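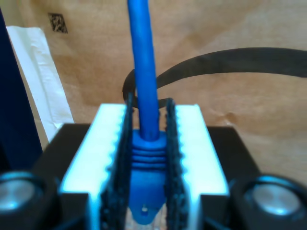
The Lodger's Bill

My aunt Poonam left me the house in Skidotness and, with it, Mr Venter. He'd had the attic for 19 years and paid his rent in an envelope pushed under the kitchen door, even when the kitchen door was open and she was standing there.

I didn't mind him at all. He was quiet, he fed the cat (too much, but still) and he knew which stair would have your ankle. Then in March an envelope came through with a bill in it. For me! £216, "for listening".

Well, I marched straight up. He was sitting on the bed with his boots on, very calm, and he said my aunt had talked to him through the floor every night after supper. All about the neighbours, her knees, a man called Hemant she should have married. She'd knocked it off the rent.

"But I don't talk to you through the floor," I said.

"You do," said Mandla Venter. "You just think you're talking to the cat." 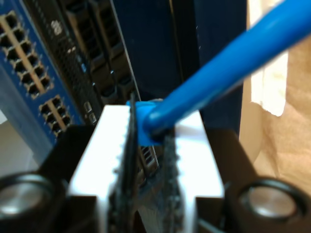 What I did about it

I went down and made a pot of tea, and I was cross for the whole of it. Then I got out the tin where my aunt kept her papers, and there they were, years of little bills, all marked paid in her green ink. On the last one she'd written, "Cheap at the price. Ask him about Hemant."

So I took the tea up, with two cups and the good biscuits, and sat down on his only chair.

"Go on, then," I said. "And I'm charging you for this."

He moved the cat over and began.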